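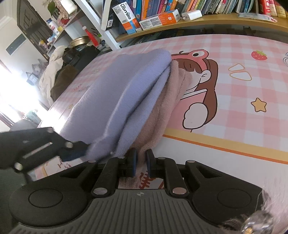
Parish Banquet Kit

Item 300 — Petkov Church Supply, Pestemdale

The Parish Banquet Kit is a boxed set of printed goods for churches that run a seated fundraising dinner. One kit covers up to 91 guests. Larger dinners can add the Table Extension Pack, listed further down this page.

What comes in the box

Admission tickets with numbered stubs, in cream card stock
Tent cards for table numbers, printed on both sides
"Reserved" cards with a blank line for a parish or family name
Pledge envelopes, gummed flap, with lines for name, address and amount
A door list pad, ruled for name, table and meal choice
6 seating chart sheets, large enough to hang on a wall
One ring binder with tabbed sections for tickets, kitchen, program and donations

Printing your own details

Tickets can be ordered blank or printed. Printed tickets carry the name of the church or diocese, the hall, the start time and the price. We set the type here and send a proof by email before anything goes on the press. Please read the proof against your own flyer. The usual mistakes are the doors-open time (often 6:30 pm on one and 7 pm on the other) and the spelling of the speaker's name.

Logos should be sent as a PDF. A logo copied from a website will usually print fuzzy at ticket size.

Pledge envelopes

The envelopes take a standard check without folding. There is a box on the back for the giver to mark which fund the gift is for — missions, building, youth or other. If your dinner supports one fund only, we can print that name in place of the box at no added charge. Envelopes are also sold alone in cartons of 3,000 for dioceses that supply several parishes.

Table Extension Pack

Adds tickets, tent cards and envelopes in the same card stock and color. Numbering picks up where your kit leaves off, so tell us the last ticket number in your box when you order. The pack has no binder or seating charts.

From customers

"We had used masking tape and a marker for table numbers for years. The tent cards stayed up all evening, and the door list saved us a long line in the lobby. I would like a second pad in the box." — Femke Wuyts, Restulstead

"Good envelopes. The binder rings are a little small once the kitchen section fills up." — Eusebio Muñoz, Asden

Ordering

Orders come in by phone, mail or the form on this site. Churches may pay by check on receipt of invoice. For dinners in January and the weeks before Lent, order early, as printed tickets take longer then. Blank kits ship from stock.

Unopened kits may be returned for a full refund. Printed tickets can't be returned unless the error is ours, and in that case we reprint them and pay the shipping.

Related items: Raffle Ticket Rolls, Coat Check Tags, Diocesan Program Covers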